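Arthorpe open day, 3 April 2023

The mill opens to visitors 2 days a year, the other one in December. Parking was full by ten, so I left the car by the church and walked. Meinir Sayce took our group through the grain store first - cold, and very steep stairs - then down to the stones. They grind 300 pounds on a working day. The flour shop takes cash only. I bought rye and a bag of oats.

Lunch was soup in the Praneck hall next door, with long lines. Jyoti Dwivedi's bread talk started late and ran over, so we missed the wheel.
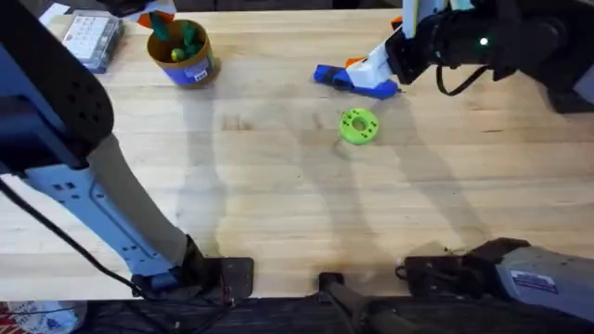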